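O papel que fica na secretária

Em Jonstead, o arquivo da antiga cooperativa ocupa duas salas e um corredor. Lærke Þórarinsdóttir trabalha ali desde outubro e já abriu 103 envelopes. Dentro vêm quase sempre listas: nomes de sócios, sacos de farinha, dívidas pequenas que alguém pagou ou não pagou.

O método dela é simples. Cada folha sai do envelope, é desdobrada com as duas mãos e lida de pé, junto da secretária, antes de receber um número. Eu perguntei se não era mais rápido digitalizar tudo de uma vez. Ela respondeu que sim, mas que depois ninguém olha.
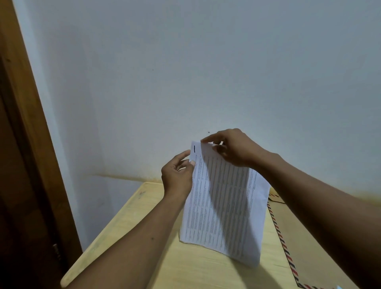
Uma folha impressa em colunas, com as marcas das dobras ainda visíveis.

As dobras interessam muito a Þröstur Thygesen, que prepara o catálogo. Uma folha dobrada em três viajou, diz ele, e uma folha lisa ficou na gaveta. Tenho dúvidas sobre esta regra, porém gostei de a ouvir.

O catálogo tem agora 214 entradas. As cópias de trabalho guardam-se em pastas, por ordem de chegada, e os originais voltam para o armário da sala do fundo. Para a caixa de Arnton, a maior de todas, ainda não há data.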